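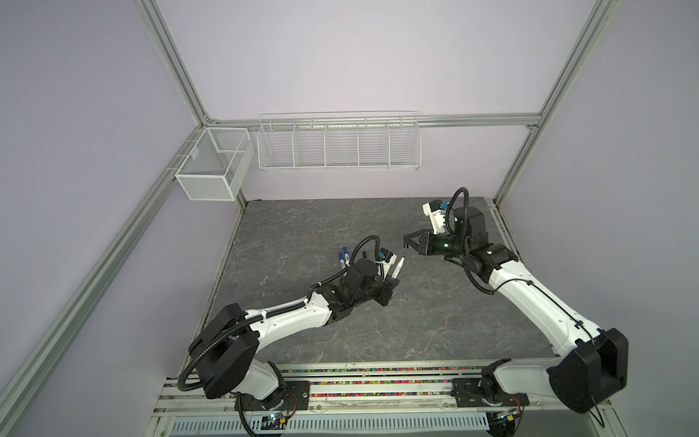

*Two-arm cell at the Ulturthorpe site, with markers on the table and the wire baskets behind.*

**Visit to Ursu, Ulturthorpe, June 23, 2018**

The tour began at 10 and was led by Virgil Tănase, who runs data gathering. Bianca Tănase looks after the software and joined us for the second half.

Each cell has two arms on a shared base rail, inside an aluminium frame with plain pale walls. Each arm has a parallel gripper and a wrist camera. The current task is sorting pens and markers into the hanging baskets. An operator guides the arms through the task, and joint positions, gripper opening and camera images are stored together as one example.

The target for this task is 3,000 examples. The count on the day was 2,129, after checks. Runs are rejected for dropped frames, for a long pause by the operator, or for a start position too close to one already stored. Failed grasps are kept if the operator recovers.

Training is done at Doltville. Bianca said a first model, trained on 300 examples, handled single markers acceptably but did poorly with two lying side by side, so operators now set out more pairs.

I asked about changes in lighting and was told these are planned for September. Cable wear at the wrist was discussed only briefly.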